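Speaker notes: Allanholm Charter School, spring information evening
Presenter: Rafia Khokhar, Head of Lower School
Running time: 16 minutes

Opening. Welcome families on behalf of the school. Thank Maribeth Sison for arranging the hall. State that enrollment stands at 246 and that second grade remains our largest class.

Latin in the early grades. Pupils begin with spoken greetings and short songs. Written work starts in third grade. Explain that no parent is expected to know Latin — the weekly sheet gives both languages. 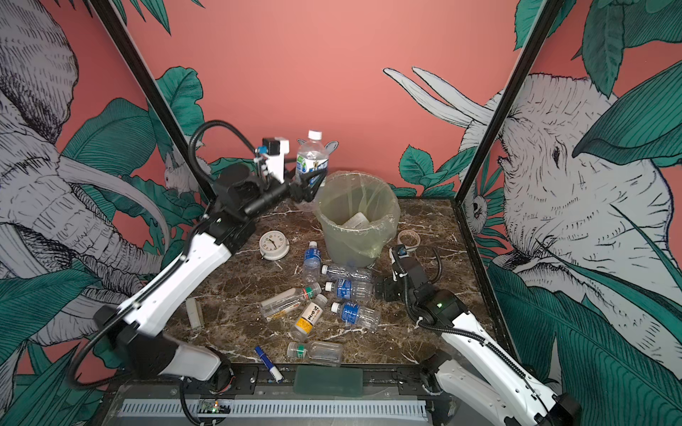
Recitation. Each pupil learns 7 poems by heart during the year. Crisanto Talavera will bring two fourth graders forward to recite. Allow time for applause, then move on to homework.

Homework. Twenty minutes of reading each night, aloud where possible. Written homework is not set before second grade.
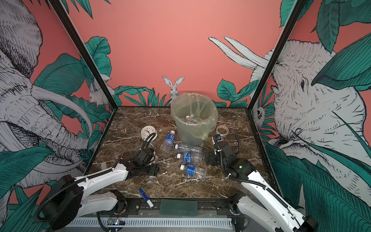
Library appeal. The shelves now hold 2,000 books. Priority for new purchases is given to history and to fables. Donation forms are on the table by the door and may be returned to Honeylyn Bautista until the end of March.
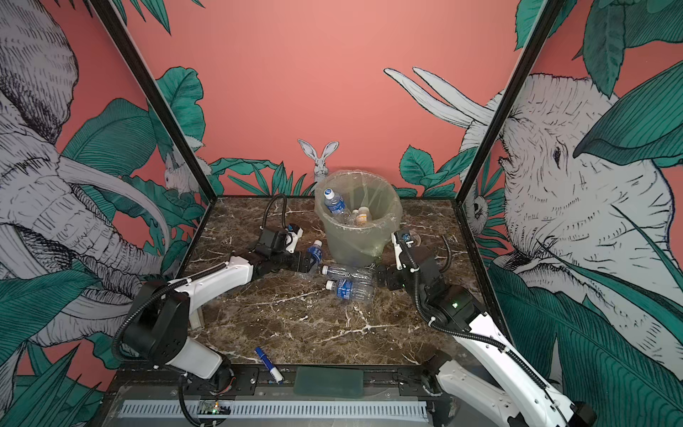 Fables in first grade. Teachers read one fable aloud each morning, and pupils retell it in their own words before lunch. Retelling depends on close attention to who is in the story and where each one stands. The jungle mural is a good place to practice: ask the audience what the large elephant might say to the small white rabbit among the leaves. Take two answers only.

Questions. Refer fee and transport matters to Ifeanyi Uzor. Doors close at 8:30 p.m.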